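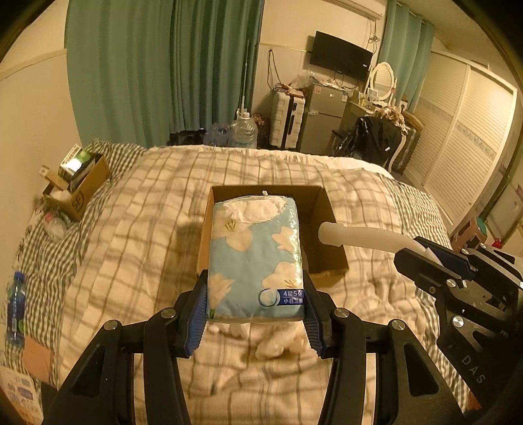 4.2. La caja provisional y su larga vida

Toda mudanza produce una categoría de objetos que ningún sistema de clasificación doméstica ha querido adoptar. El esquema de Harkulis, que seguimos en el resto del trabajo, les reserva la casilla «varios» y pasa con alivio a los utensilios de cocina. En nuestro corpus, sin embargo, «varios» reúne más de 400 de las 3426 anotaciones recogidas en los hogares de Clevcombe y Grornlow, y casi todas remiten a un mismo recipiente: una caja de cartón, abierta, cuyo contenido iba a ordenarse «esta semana». El paquete de pañuelos ya empezado (figura 4) es un habitante característico. Demasiado usado para la despensa y demasiado lleno para la basura, viaja de vivienda en vivienda con una constancia que ya quisieran algunos muebles.

Llamamos caja provisional a la que cumple dos condiciones: no lleva rótulo y su dueño sabe, o asegura saber, lo que contiene. La segunda condición resultó difícil de verificar. Cuando pedimos a los participantes que enumeraran de memoria el contenido antes de abrirla, las listas fueron breves y muy seguras. Figuraban en ellas cargadores, documentos importantes y, en un caso, un pasaporte que apareció después en la chaqueta que el entrevistado llevaba puesta. Rara vez figuraba el algodón. Y algodón hay, dentro de la caja o en sus inmediaciones, junto con trapos arrugados y objetos pequeños de función discutible (figura 5).

La superficie elegida para la clasificación merece un apunte. La literatura sobre orden doméstico presupone una mesa. Nuestros informantes prefieren la cama, que tiene la altura justa, está libre durante el día e impone un plazo: por la noche hay que dormir en ella. El plazo se cumple siempre; la clasificación, casi nunca. Lo habitual es que la caja descienda al suelo con el contenido intacto y suba otra vez al día siguiente, ciclo que en el diario de uno de los hogares se repite hasta bien entrado diciembre sin más comentario que un «mañana» escrito con letra cada vez más pequeña.

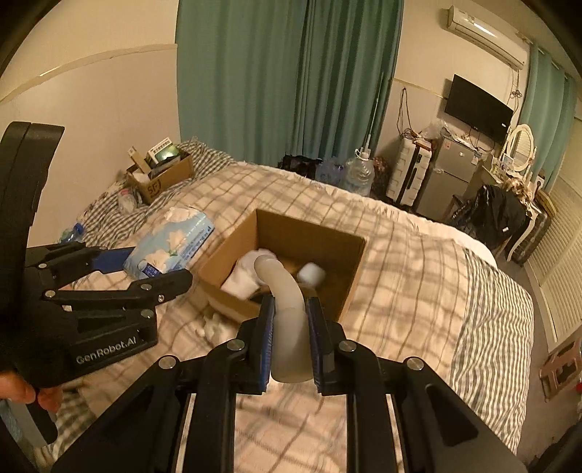
Según Friederike Thiele, que una caja siga sin vaciarse no prueba desidia alguna: su hipótesis es que vaciarla obliga a decidir dónde van las cosas, y que esa decisión equivale a admitir que uno se queda. La idea es atractiva y explica bien a los inquilinos recientes. Explica peor a quienes compraron la vivienda, la reformaron entera y conservan la caja en el dormitorio, a modo de invitado al que no se sabe cómo despedir.

Contrastamos la hipótesis con los 69 hogares que completaron el segundo cuestionario, de los 80 iniciales. (De los restantes, varios alegaron haber perdido el formulario en una caja.) La intención declarada de permanecer en la vivienda no guardaba relación apreciable con el vaciado. Sí la guardaba, en cambio, la inminencia de una visita, aunque el efecto es engañoso: la mayor parte de las cajas «vaciadas» antes de una cena se habían vaciado en otra caja. El procedimiento, que un participante denominó consolidación con evidente orgullo, reduce el número de recipientes y deja intacto el problema.

Queda la cuestión del cartón. A medida que pasan los traslados, los bordes se rasgan, los paneles se abollan y la caja adquiere ese aspecto de veterana (figura 6) que, en teoría, debería precipitar su retirada. Observamos lo contrario. Una caja nueva se pliega y se guarda «por si acaso»; a una estropeada se le siguen confiando cosas, tal vez porque ya no puede empeorar mucho.
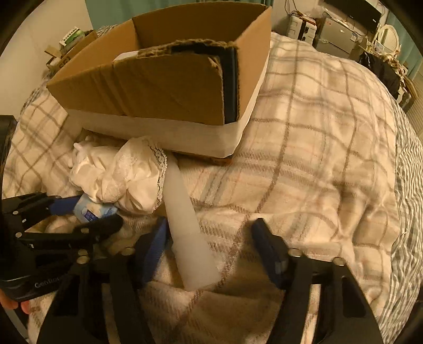
Annelies Koster objeta, en su lectura de una versión previa, que atribuimos al afecto lo que es mera falta de armarios, y que bastaría medirlos para ahorrarnos media sección. Los medimos. Las viviendas mejor provistas tenían los armarios llenos, entre otras cosas, de cajas. Koster mantiene la objeción y propone medir también los altillos, tarea que dejamos para la sección 4.3 y para alguien con mejor equilibrio que los autores.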